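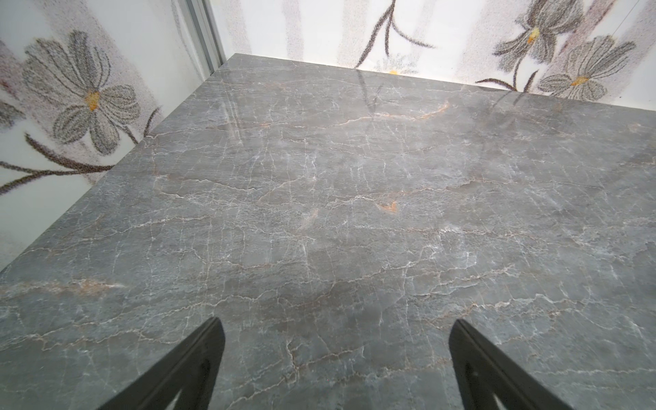

# Marble Countertops: Care and Use Questions

This page answers the questions most often received from residents of the Tollmont apartments about the marble countertops in their kitchens. It applies to all units with stone counters. Units with laminate counters are covered on a separate page.

Last revised 26 May 2025.

## About the stone

### Is the countertop real marble?

Yes. The counters in the Tollmont kitchens are natural marble with a polished finish. The slabs were supplied by Huso and cut to fit each kitchen.

### My counter has orange and tan lines in it. Are these rust stains?

Rust-orange and tan streaks are part of the gray stone used at Tollmont. They are found among the white veins and will not come out with cleaning. Please do not treat them with rust remover. Most rust removers contain acid, and acid damages marble.

A true rust stain usually has the outline of the object that caused it, such as the ring left by a can. If a mark of this kind appears where there was none before, please report it to the building office.

### Why does my counter look different from my neighbor's?

No two pieces of marble match. Some areas are cooler and bluish, others are closer to brown, and the veins may be dense in one kitchen and sparse in another. Slabs are not exchanged on the basis of color or pattern.

### The white lines look like cracks. Should I be concerned?

Thin, branching white veins are normal. Run a fingernail lightly across the line. A vein in sound stone generally feels level with the surface. If the nail catches, or if one side sits higher than the other, submit a repair request and keep heavy items off that section until it has been inspected.

## Daily cleaning

### What should I use to clean the counter?

Use a soft cloth, warm water and a small amount of mild dish soap. Wipe again with clean water and dry with a towel. Soap that is left to dry will dull the shine.

Residents who prefer a prepared product may use Virk Stone Wash, which is available at the building office in 900 ml bottles. Follow the directions on the label.

### Which products are not allowed?

- Vinegar, lemon juice, or any cleaner containing them
- Bleach and ammonia
- Scouring powder, steel wool and abrasive pads
- Bathroom descaler

### How do I clean where the counter meets a papered wall?

Wring the cloth out well and wipe along the counter, away from the wall. Do not spray cleaner directly at the joint. The printed floral paper installed in a number of the kitchens can be dusted with a dry cloth but should not be scrubbed. If the paper lifts at the bottom edge, do not glue it down; contact the office.

## Spills, heat and marks

### What should I do about a spill?

Blot it at once with a paper towel. Wiping spreads the liquid over a larger area. Wine, coffee, tomato sauce, citrus juice and cooking oil need the quickest attention.

### There is a dull spot that will not wash off. What is it?

It is most likely an etch, meaning a place where acid has worn away the polish. Etches are easiest to see from a low angle against the light. They cannot be removed by washing. Small etches are polished out by Sudidon, the stone contractor for the building, during the yearly service visit in January.

### May I put hot pans on the marble?

No. Use a trivet or a folded dry towel. Sudden heat can crack the stone and may also damage the sealer.

### May I cut food on the counter?

Please use a cutting board. Marble scratches easily, and it also dulls knives. Rolling out dough directly on a clean, dry counter is permitted.

## Sealing and repairs

### How often is the counter sealed?

The counters are sealed every 18 months. Notice is posted at least 3 days before the work. The counter must be completely cleared, including small appliances, and must stay clear overnight. Residents should not apply sealer themselves.

### How can I tell whether the seal has worn off?

Place a few drops of water on the stone and wait several minutes. If the stone darkens under the water, the seal is weak. Dry the area and report it.

### Who pays for repairs?

Normal wear, sealing and the January polishing are covered by the building. Chips, burns and deep scratches caused by misuse are charged to the resident. The standard charge for a single chip repair is $210. Larger repairs are quoted individually, and the resident receives the quote in writing before any work begins.

### How do I submit a request?

Complete the repair form at the building office or through the resident website. Include the unit number and the location of the damage on the counter.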